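Vullstead Centre for Remote Handling
Gallery: Teaching by Demonstration

Introduction

The Vullstead Centre trains operators and technicians who show robots how to carry out practical tasks. Our work covers two methods. In the first, the operator takes hold of the arm and guides it through the task by hand. In the second, known at the Centre as remote work, the operator sits at a separate desk and moves the arm from there, using a matching set of controls.

This gallery page belongs to the Dudamier programme, under which the Centre is building a shared library of demonstrations on the repair and dismantling of office equipment. The library holds 2,343 demonstrations at present. Each is stored with the view from the wrist camera, the position of every joint, and a short written note by the operator. Demonstrations that did not reach the intended result are kept as well, and are marked as such in the index.

The programme is led by Laurențiu Ciobanu, who also teaches the introductory course. It is supported by the Hadari Fund and makes use of the Dissanayake Workshop on the ground floor of the east building.

Desktop computers

Desktop computers were chosen as the first family of equipment for two reasons. They reach recycling centres in large numbers, and the parts inside them are held in many different ways: by screws, clips, rails, tabs and, in older machines, a good deal of friction. An operator who can demonstrate the removal of a drive, a memory module and a power supply has practised most of the movements needed elsewhere in the programme.

The task is divided into short stages, and each stage is recorded separately. For a hard drive the stages are approach, grip, release and withdrawal. Operators are asked to pause for two seconds between one stage and the next, so that the recording can be divided cleanly afterwards. They are also asked to keep the wrist camera pointed at the part being worked on, even where another angle would make the movement more comfortable.
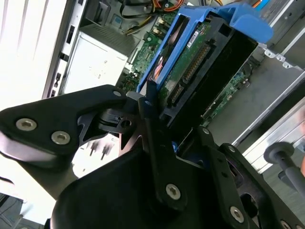

Hard drive in its blue carrier, seen past the gripper from the wrist camera. Desktop computers, drive stage.

Cables are the most frequent cause of difficulty in work of this kind. A person reaching into a case will push a loose wire aside without thinking about it, and will feel at once if it catches. The remote operator has only the camera view and a limited sense of resistance through the controls. New operators therefore spend their first sessions on cable handling alone – a stage which many find slow, but which has reduced the number of abandoned recordings.

The angle of approach is the second matter on which operators receive regular advice. A drive carrier that sits at a slant has to be drawn out along its own line, and a straight upward pull tends to jam it. Our trainers recommend that the operator rehearse the line of travel in the open air above the case before the recording begins. Rehearsals are not stored.

How the sessions are run

A session lasts half a day and is attended by 4 people: two operators, a trainer and a technician. The operators change places after every 16 demonstrations. Long spells at the controls lead to hurried movements, and these are plainly visible when the recordings are reviewed. The technician returns each computer to its starting condition between demonstrations and enters any change, such as a replaced clip or a different model of case, in the session book.

Review takes place in the afternoon. The trainer and one operator watch the recordings together at normal speed and agree a mark for each. Where they differ, the recording is passed to Mr Ciobanu, whose decision is entered in the index with a short explanation.

Guidance by hand is used less often for computers than for larger equipment. There is little room inside a case for both the arm and the operator's own hands, and a hand placed in front of the wrist camera spoils the view. It remains the preferred method for opening side panels and for lifting heavier parts on to the bench.

Use of this material

The photograph on this page may be reproduced for teaching purposes, provided that the Vullstead Centre is named as the source. Requests for access to the demonstration library should be made in writing to the Dudamier programme office and should state the intended use. Applications from colleges are considered in April.

Gallery index | Dudamier programme | Introductory course | Contact the Centre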